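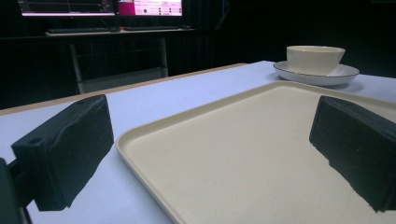 Figure 1. View from the hand-held gripper at the table setting station, with the tray, bowl and saucer in place.

Skiltamgate Household Handling Program
Progress report to the Flinholm Fund
Reporting period ending in June
Submitted by Kauko Kauppinen, Project Lead, Kirkutmont Laboratory

1. Summary

The project remains on schedule against the revised work plan. Its purpose is to gather examples of ordinary table tasks, performed by people with a hand-held gripper, from which a robot arm can learn the same tasks. At the close of the period the collection held 799 accepted examples against a year-end goal of 1,000. Spending is within the approved budget, and no change to the total award is requested. One change to the task list is proposed in Section 5.

2. Work completed

Collection during the period covered 19 tasks, all of them carried out at table height. Tasks include placing a bowl on a saucer, moving a bowl from the table to a tray, lifting a saucer by its rim, and returning items to a starting position. Each example is recorded from the camera mounted on the gripper, so that the view available to the learning system during training matches the view it will have on the arm.

The operator's instructions were rewritten early in the period. Under the first version, operators began each example with the gripper already close to the object, and the trained system performed poorly when it had to find the object for itself. Operators now begin with the fingers open and at a distance from the item to be handled. They pause briefly before the approach and again after release. Examples recorded under the first version have been kept but are stored separately and do not count toward the figure in Section 1.

The finger pads were also reviewed. Operators reported that glazed dishes tended to turn in the grip when held near the rim. A softer pad was supplied by Oravec and tested for one week alongside the existing one. The softer pad held dishes more securely but wore quickly at the inner edge. The existing pad has been retained for the time being, and Oravec has agreed to supply a second sample.

3. Quality review

Every example is reviewed by a person who did not record it. The reviewer checks that the task was completed as written, that the object stayed in view during the approach, and that the recorded position of the gripper agrees with the video. More than 40 examples were rejected in this period. Most of the rejections resulted from loss of position tracking when the gripper was turned sharply toward a plain background. Operators have been asked to make slower turns, and the review team will report separately on whether this has reduced the number of failures.

Pale dishes on a pale surface remain difficult. The system sometimes misjudges the edge of a tray when the tray and the tabletop are close in brightness. We do not propose to remove such settings from the collection, as they are common in the kitchens and dining rooms for which the program is intended.

4. Staffing and facilities

Two operators were trained during the period, bringing the team to five. Review meetings are held each Thursday at the Kirkutmont site. Storage for the recordings was moved to a larger server, and the cost was met from the equipment line. The written consent form for operators was updated to cover sharing of recordings with partner institutions.

5. Proposed change

The approved task list includes pouring. We request permission to postpone pouring tasks to the second year and to use the time for further tray tasks in the first. Loading and unloading a tray has required more variation in starting position than was expected when the plan was written. The change would not affect the year-end goal or the cost per example.

6. Next period

The team will complete the remaining examples, test the second pad sample, and begin the first full training run on the accepted collection. Results from that run will be included in the next report. A decision on the request in Section 5 would be appreciated before the new task sheets are issued to operators.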